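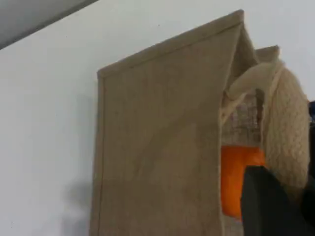 A gripper finger beside an orange item in a burlap holder, with knit fabric and mesh close by.

Most of the arguments I have about robot software are about which model to use. I would like to have more of them about what the software does when it isn't sure.

Look at what a perception stack has to deal with in a spot like the one in the photo. The orange thing is the easy part. Any color threshold from twenty years ago would find it. The hard part is the knit, which arches over the opening and hangs down the side, and the mesh, which a depth sensor may read as a surface, as a hole, or as both depending on the pixel. Burlap has an edge you can fit a line to. A thick sweater knit doesn't, and it changes shape if you touch it.

The usual pipeline takes all of that and hands the planner one answer: a mask, a pose, a collision mesh. Whatever doubt there was gets dropped at that handoff. The planner then treats soft cloth and a solid wall the same way, and either refuses to move or drives in with full confidence. I have seen both in the same afternoon from the same build.

At Rerneck we kept a log of failed picks from cluttered bins for a while, 197 of them in the end. I expected to read through it and find bad detections. Some were. Far more often the detection was fine and the planner had no way to know that the thing in its path would give if pushed gently. We had a flag for obstacles. We had no flag for "obstacle, probably cloth."

Ulises Barrientos, who wrote most of the Galten planner, disagrees with me on this. His view is that uncertainty belongs in the controller: close slowly, watch the force, stop early. He is right that you need that, and his controller reacts within 5 milliseconds, so it has earned some trust. But a good reflex doesn't help you choose the side to approach from. By the time the finger feels the knit, the choice has been made.

What I would ask for is modest. Pass the confidence along with the mask. Let the planner give each region a cost in place of a yes or no. Save the inputs every time the two disagree, so somebody can look at them later. We did this in February on the Vestport cell and it added 700 lines, most of it plumbing and tests. Planning got slower, and a few people complained about that, and I think the complaint is fair for bins full of boxes.

For bins full of laundry and bags I would take the slower planner.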